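Gripper reports "object held" with nothing in it, then drives off and drops the lift height. Safe to keep running?

Community Help > Small Arms & Grippers > Faults
Asked in June, edited twice

mlagos_bench

I run a small teaching bench with one arm on it, a Brollix two-finger gripper on the end, and a bin of painted wooden blocks. The job is as dull as it gets. Pick a block, lift it, carry it over to a tray, let go. It did that without much fuss all spring.

Now it lies to me. The fingers close, the controller logs HELD, the arm goes up and swings over to the tray, and the block is still sitting where it was. Sometimes the block has been shoved sideways. Once it got pinched on a corner, came up with the arm, and shot out over the edge of the bench on the swing. It landed well past where I'd have said a block could reach, and I had two students standing on that side. They thought it was funny. I didn't.

What I've done so far:

Swapped the finger pads. No change.
Reloaded the Quaye controller software and went back to the default pick settings. No change.
Raised the grip force from 28 to 80 percent, which is what the support line told me to do. It throws the blocks harder now.
Ran 12 picks in a row with a single block and nothing near it. All of them fine.

That last one is what bothers me. On a clean table it works. With the usual mess of blocks it fails, and the log swears every pick was good. Support at Venard (they sold me the kit) says the "adaptive grasp" feature handles clutter and that I probably have a worn pad. I have new pads. I don't believe them, but I don't have a better story either.

The view down past the fingers at the pick spot, with a yellow block lined up:

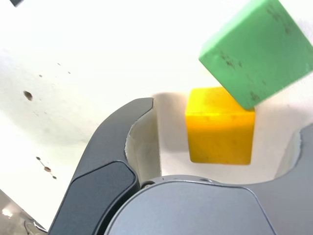 Setup details, in case they matter

Arm speed is the factory setting. The log entry each time is code 3166, which the manual lists as "grasp confirmed" with no word on how it gets confirmed. Blocks are a mix of cubes and longer ones. The surface is white and has seen better days. No guard around the bench, just tape on the floor.

Two things I want to know. Is this a sensor fault or a settings fault? And can I keep using it with people around while I sort it out?

Macarena Lagos

3 replies

tolliver_k

Have you tried recalibrating? Mine did something like this and I recalibrated and it went away. Also clean the pads with alcohol.

mlagos_bench replied: Twice, and yes. Thanks anyway.

weldcap

I'll take your second one first. No, don't run it with people standing there. Tape on the floor doesn't stop a block. Put up a clear screen on the side where the arm swings, or keep everybody out of the room while it's moving, and make sure whoever is running it has a stop button under their hand. A light block in the eye is still a block in the eye. I would treat the one that flew as an incident and write it down, even if all it hit was the floor.

Then put the force back to 28 today. I don't know why support lines love that knob. If the fingers have hold of a corner, squeezing harder is how you launch the thing. Turning it up didn't fix your fault, and it made the result of the fault worse.

On the cause, I'd bet against a bad sensor. I can't prove it from here, and neither can Venard, which hasn't stopped them. But think about what "grasp confirmed" could mean on a cheap gripper. A lot of them have no touch sensing in the fingers at all. The motor pushes, the current goes up, the fingers stop before they're fully closed, and the software calls that a grasp. It has no idea what stopped them.

Look at your own picture with that in mind. The yellow cube is sitting between the fingers, fair enough, but the long green block is lying at an angle with its low corner right up against the cube, or near enough to touch. If a finger comes down on that green block, or gets jammed against it on the way in, it stops. Current goes up. Code 3166. Off you go with nothing.

I'm not saying that is what happened on any particular pick. One still doesn't show the fingers closing. It does show the kind of layout I'd expect trouble from, and your 12 clean picks had nothing of that sort in them.

What I would try, in this order:

1. Close the gripper on nothing, ten or so times, and write down the finger opening the controller reports at the end. It should be near zero every time. If it wanders, you may have a sensor or gear problem after all and you can stop reading.

2. Close it on the cube by itself. Write down the opening again. You now have two numbers that ought to be well apart.

3. Set the cube and the long block up touching, the way you have them there, and run the pick at the slowest speed the thing will do. Keep your hands out. Film it from the side if you can.

4. Compare the opening from step 3 to the one from step 2. If they don't match and the log still says HELD, your problem is the check, and new pads were never going to touch it.

If it goes the way I think, add your own test after the lift. Raise the arm a couple of inches, stop, close command again, read the opening. If it has dropped toward zero, the block isn't there. If it's wider than the block should be, you've got it crooked. Either way, abort and open low over the table, before any swing. Quaye lets you put a condition between lift and travel. It's buried under Motion, then Gates, at least in the version I have.

mlagos_bench replied: Did steps 1 and 2 over lunch. Empty closes all read the same, near zero. Cube alone is steady too. For step 3, the left finger rode up against the long block, stopped early, and I got my 3166. The opening was a good bit wider than the cube. Force is back to 28. I'm going to add the gate before I let anyone near it. I asked Venard if the adaptive feature checks width at all and they sent me the brochure.

weldcap replied: That's your answer, then. Be a little careful with the gate, though. It catches an empty hand and it catches a wrong width. It won't catch a cube held by the last bit of its edge if the width happens to look right. Slow the swing down as well, and keep the screen up after you've "fixed" it.

priltcombe_user

I disagree with some of the above. We have a Priltcombe arm with the same gripper and ours was the cable. Wiggle the connector at the wrist while it's holding something and see if the reading jumps. Five minutes' work. And if you do want to pick out of clutter, have it nudge the neighbors apart first, with the fingers closed, before it tries to grab. Ours does a little push and then picks. It's slow and now and then it pushes the wrong one, but we drop fewer.

I wouldn't trust the word adaptive on anything, by the way.

weldcap replied: Cable is worth a look, but please don't wiggle it with your hand in there and the arm powered to move. Lock out the arm motion first. And her empty readings were steady, so I'd put it low on the list.

mlagos_bench replied: Checked the connector with the arm motion locked out, reading doesn't budge. The push idea I may try once the gate is in. Leaving this open until I've had a full week of picks with the log matching what's in the tray.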